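The Case for Keeping Cloth in Its Own Place

Most institutions that lend equipment keep careful records of their chairs, lamps and projectors. Few keep any record of their textiles. Covers, liners and drapes are bought in bulk, folded once and then pushed into whatever cupboard has room. At the Endell lending store, the inventory lists 727 items, and 123 of them are cloth. Until August, those 123 items shared a single line in the register.

This essay argues that the practice should end, at Endell and elsewhere. Cloth wears according to how it is stored, and a coated sheet does not age in the same way as a light printed one. Sheets with a leather-like grain hold a crease for a long time once they have been folded under weight. They should be laid flat or rolled, and they should be inspected in good light before each loan.
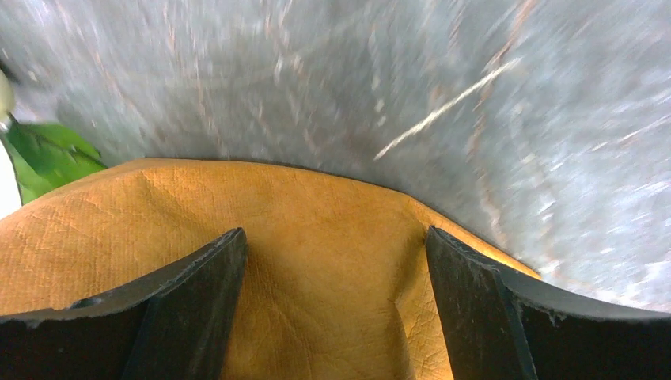 Faint creases across the grain of a tan sheet.

The objection most often raised is cost. Rolling takes more shelf space than folding, and the Jukemmont annex was fitted out for boxes. The Miline review put the price of new racks at 685 dollars, against a yearly replacement budget of 300. On those terms the racks would need more than two years to pay for themselves, and the board was right to ask for better evidence. It was wrong, in my view, to let the question drop.
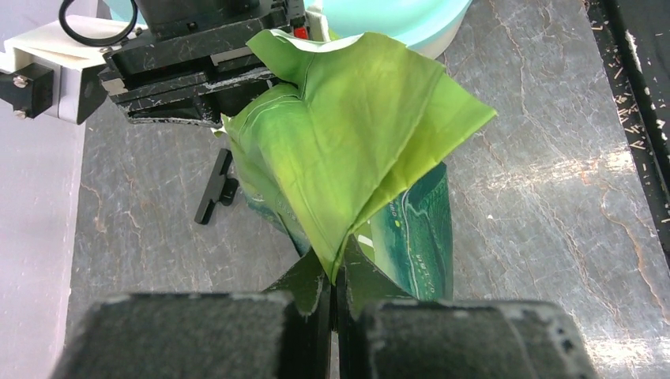
A lime-green cloth folded against a marbled teal print

Lighter fabrics raise a different difficulty. A plain lime-green cloth and a marbled print in teal and forest green can become so entangled that a borrower has to look twice to see where one ends and the other begins. Staff then sort by color, which is quick but tells them little about size or condition. A sewn label at one corner would serve better – and it would survive the wash.

I would ask member stores to take two modest steps before the next review. Each textile should have its own entry in the register, and plain and printed cloths should be shelved apart. Neither step requires new racks. Both can be started on a quiet Monday with the staff already on duty.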